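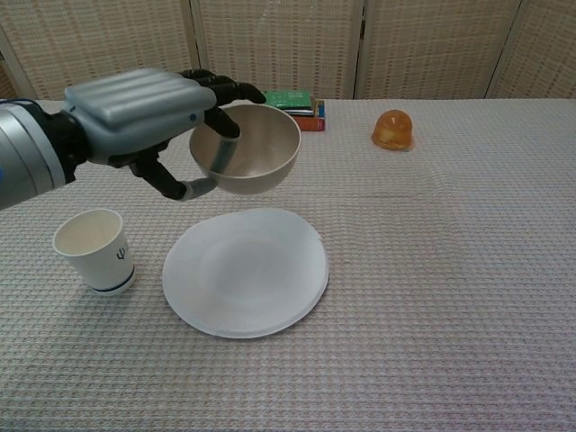 *Fig. 3 - The beige bowl over the white plate, with the paper cup to the left and the books at the back.*

## 3. Laying a place at the shared table

I wrote this section after my first month at Te Moana, when I laid the table wrongly nearly every evening and Ngaio Tawhiri quietly put it right after me. It's the same for every place, so once you've done a couple you can stop reading.

Before you begin, get the tablecloth on and smooth it from the middle outwards. Ours are the Garorora ones and they crease if you so much as look at them. I've given up ironing mine and just leave it on the table overnight (it does drop, mostly).

1. Put the plate down first. Everything else gets its position from the plate, so take a moment over it. I like it a good hand's width in from the edge nearest the chair.

2. Stand the cup to the left of the plate. Yes, left! I grew up with it on the right and still reach for the wrong side, but the jug comes round from the left here and it saves a lot of leaning across people.

3. Bring the bowl in last and lower it straight down onto the plate. Don't slide it across the cloth - it drags the cloth along and then the cup goes too.

4. Turn the bowl until it sits in the middle of the plate. If it rocks, lift it and have another go.

5. Push any books to the back of the table. They can stay there through the meal as long as they're in a flat stack with the biggest at the bottom.

**Note:** If you're only having bread or cake, skip steps 3 and 4 and leave the bowl in the cupboard. Zyanya Zamudio puts one out regardless, for the crusts, and I've started doing the same.

**Caution:** Never carry a full bowl over somebody's cup. Set the bowl down empty and fill it from the pan at the table. A paper cup weighs next to nothing and a sleeve will have it over before you notice.

### Paper cups

We buy these in packs of 200 and keep them on the shelf above the Bimlow tins. Take a sleeve of 20 down at a time and put the rest back with the bag folded over, or they get dusty. Check the bottom of each one with your thumb before you stand it on the cloth - a soft base will leak. Cold drinks and warm tea are fine. For anything straight off the boil, please use a mug.

### Clearing away

Cups first, then bowls, then plates. Scrape the bowls before you stack them and go no higher than four, as they're deep and the pile gets wobbly. Shake the cloth out of the back door, not the front (the step gets slippery with crumbs in May), and hang it over the rail by the sink.

For washing up, go on to section 4.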